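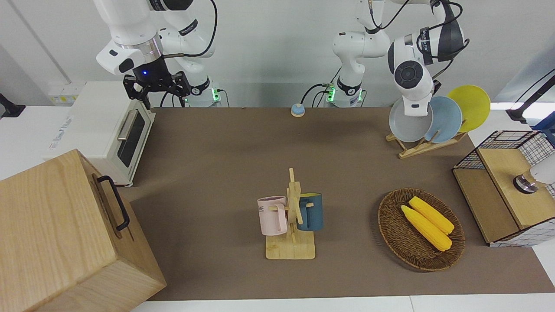 Perch fishing with small soft lures from a kayak is mostly a matter of having the right few things within reach before you launch. Do the sorting at home, on a flat surface. A brown mat laid over a white table, with a strip of white left showing along the front, is a good place to work, as small hooks and jig heads show up and don't roll far. Lay out everything you mean to take, then put half of it back.

Guides > Kayak > Perch on light lures

What to take

One rod of seven feet or a little under, rated for light lures, and a 1000 size reel. Fill it with thin braid and tie on a metre and a half of fluorocarbon. I use 8 lb leader at Fedley, where there are pike about but not many, and go lighter on the canal at Plitley.

For lures, take paddle tails of two and three inches in one natural colour and one bright one. Add jig heads of three, five and seven grams. You will also need forceps, a small net, a drybag and your buoyancy aid, which goes on before you touch the water.

Finding the fish

1. Launch early and paddle along the edge of the reeds, keeping a long cast out.
2. Stop at anything that breaks the line of the bank, such as a fallen tree or a moored boat.
3. Drop a light anchor from the stern. Tie it with a knot you can slip in a hurry.
4. Cast past the spot and let the lure sink on a tight line until it touches bottom.
5. Lift the rod tip a foot, wind down the slack and wait. Most takes come as the lure drops.

If there is nothing after ten casts, change the weight before you change the colour. Janka Baláž, who showed me this stretch, moves after six, and she catches more than I do.

In August the perch at Fedley are up in the water chasing fry, and the three gram head is enough. Once the leaves come down they go deeper -- twelve feet or more by the old boathouse -- and you will want the seven.

Landing and returning

Keep your weight low and bring the fish to the side, never over the bow. Wet your hands first. Unhook it in the net if you can, and hold it upright in the water until it swims off.

Rinse the reel and dry the lures before you shut the box. Wet jig heads rust overnight.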